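Thermo Handout 4 – Heat Capacity and Getting Heat Out of Things
October 28, 2022

Okay, picking up where we ran out of time. We had q = mcΔT on the board, and a few of you asked why water gets its own special treatment. Water's specific heat is big, 4.18 joules per gram per degree. Copper is only 0.385. So the same amount of heat that barely bothers a cup of water will send a lump of copper way up!

Quick one to try at home: you put 497 J into 11 g of copper. How much does it warm up? (I get 117 degrees, and yes, I did it twice.)

Now conduction. The rate goes up with area and with the temperature difference, and down with thickness. Small, busy things are the hard case, as there's so little area to work with – think of a processor and its metal lid. 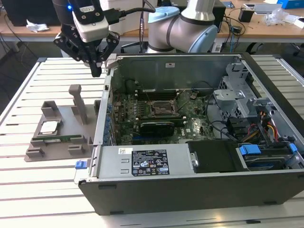
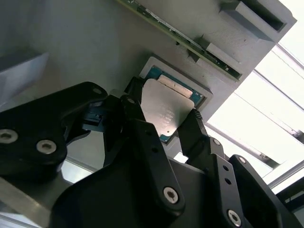 Fig. 2. Open computer case on the bench (first picture); processor chip with its metal heat spreader (second picture).

The lid spreads the heat sideways so the cooler has more surface to pull from. Same idea as a thick-bottomed pan, really.

Watch your units on the problem set. Last February half the section mixed up grams and kilograms in problem 9 and got answers hotter than the sun – I still gave partial credit, I'm soft like that.

For next time: read the Sheehan chapter up to the part on convection, do problems 2, 9 and 11, and bring a calculator that isn't your phone.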